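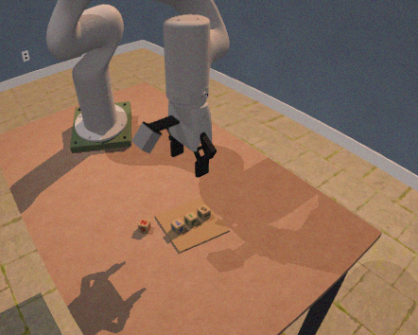 12/19/19

Continued with the backtest of the Pluvden dividend list. Yesterday's run gave too good returns and I did not trust them. I found the reason this morning: the price file from Renbridge is already adjusted for dividends, and my script added the dividends one more time. I removed the second step and ran everything again from the start.

New result is more modest. Of the 40 stocks on the list, 16 beat the index over the full period. Before the correction it was a much bigger number, so please do not use the old table which I sent to the Eden group.

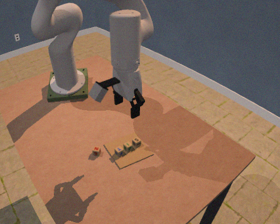

Trading costs are still a weak point. I use a flat fee per trade, but for the small companies the spread costs more than the fee. Tried with a wider spread for the smallest ones and the yearly return went down by roughly 2 percent. I want to check this with real quotes before I write it anywhere.
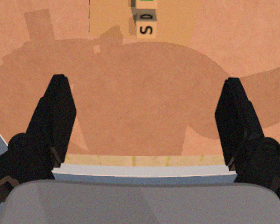

Flat slab clamped between the black gripper fingers, simulation.

Salminen file: 85 rows have no ex-dividend date. I left them out for now and marked them in the column "check". Filling them with the payment date is a bad idea, I tried it and the order of trades becomes wrong. 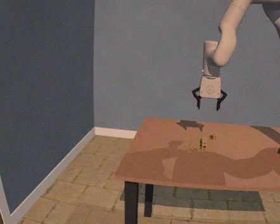
Simulation, arm over the wooden-topped table.

To do in January:
- ask Renbridge for the unadjusted prices
- repeat the run with monthly and quarterly rebalancing
- currency: the Salminen amounts are in euros, the rest in dollars - convert on the ex-date, same as in the first test

Old output is in the folder "wrong_div". Do not delete it yet, I still want to compare the two trade lists line by line.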